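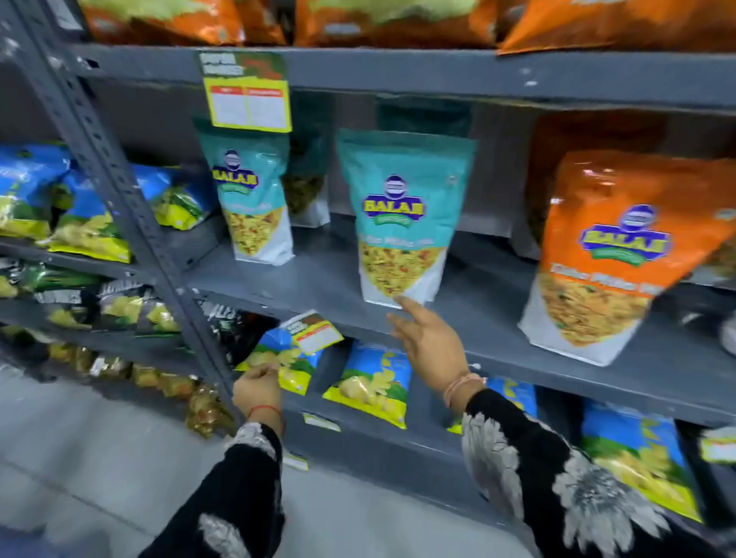 Detector merges neighboring pouches of the same brand

Sutrisno Saragih
Our group maintains the shelf perception module in Tasier. Teal Balaji pouches standing side by side are returned as one instance, and the planner then selects a grasp point between them. The training set holds 2,525 labeled views. Which setting should be reviewed first?

Usuga Support
Please lower the overlap threshold for mask merging - the default is intended for boxed goods. Rerun the 523 validation views before release.

bullby_ops
Same problem on our side. More labels helped, up to 3,000.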